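Zwischenbericht April, Geschäftshaus Rutherford
2026-05-02
An: Leonie Pryor, Trovwood-Stiftung
Von: Olesia Dmytriv

Liebe Leonie,

der April war voll, deshalb kommt der Bericht etwas länger als sonst (du hattest ja um Einzelheiten gebeten!). Vorneweg: Wir liegen im Plan, nur beim Dach hängt es noch.

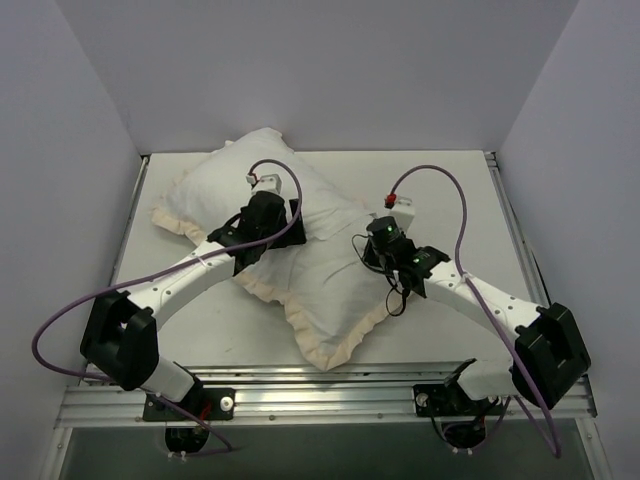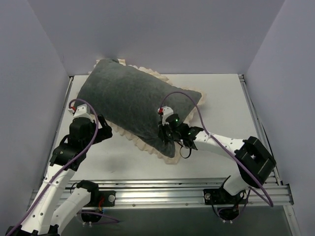
Zwei Ansichten, jeweils ein Kissen mit Rüschenkante auf weißer Fläche.

Zur Fassade: Die Steinmetze von Koltar haben 324 Fugen an der Straßenseite ausgeräumt und mit Kalkmörtel neu verfüllt. Am Gesims über dem alten Ladeneingang kam unter dem Zementputz das ursprüngliche Zahnschnittprofil zum Vorschein – ich habe mich gefreut wie ein Kind. Zwei Konsolen sind leider so verwittert, dass wir sie nachhauen lassen müssen.

Im Archiv habe ich endlich die Bauakte gefunden, 459 Blatt, ziemlich durcheinander und teils in einer Handschrift, an der ich noch übe. Der Anbau im Hof ist demnach jünger als gedacht, und im Obergeschoss war zeitweise die Druckerei Brillard untergebracht. Das erklärt auch die verstärkten Deckenbalken.

Fenster: 14 Flügel sind ausgebaut und in der Werkstatt, bei den meisten reicht es, die Wetterschenkel zu erneuern.

Offen ist das Dach. Der Dachdecker wartet auf die Schieferlieferung, und solange bleibt die Plane drauf. Die zweite Rate bräuchten wir bitte wie besprochen, die Rechnungen liegen bei. Sag gern Bescheid, wann du vorbeikommen magst, das Gerüst steht noch eine Weile!

Herzliche Grüße
Olesia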